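Ticket 693: Tirkov washer stops mid-cycle, error 17
Opened by: Juniper Begay
Assigned to: Dwayne Mahmoud, Skindlow Appliance Support
Status: Closed

Reported problem
Washer fills and tumbles, then quits at the spin stage with error 17. Happens on Heavy and Normal. Small loads of shirts finish. Loads with jeans do not.
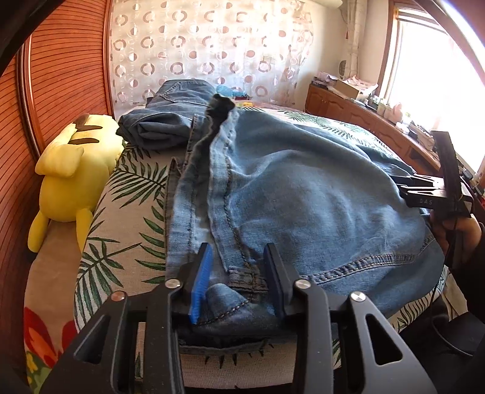

Customer has already restarted the machine and tried a different outlet. No leaks. Drain hose was replaced in July.

Step 1. Check the load
Asked customer to run one pair of jeans alone on Normal. Error 17 came back with 42 minutes on the display. A single heavy item can bunch up on one side of the drum, so this test doesn't rule out a balance fault.

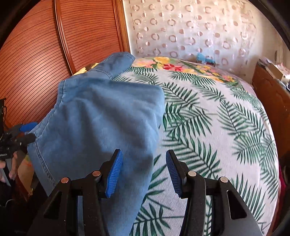
Step 2. Clean the drain filter
Customer found lint and a coin. Cleaned and refitted. Same error.

Step 3. Level the machine
Front left foot was short. Customer adjusted it and tightened the lock nut. Ran jeans with two towels at 40 degrees. Cycle finished, no error.

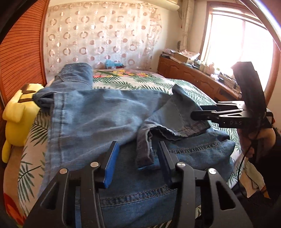
Resolution
Uneven foot. Customer will reopen if error 17 returns.
Closed 21 February 2021, D. Mahmoud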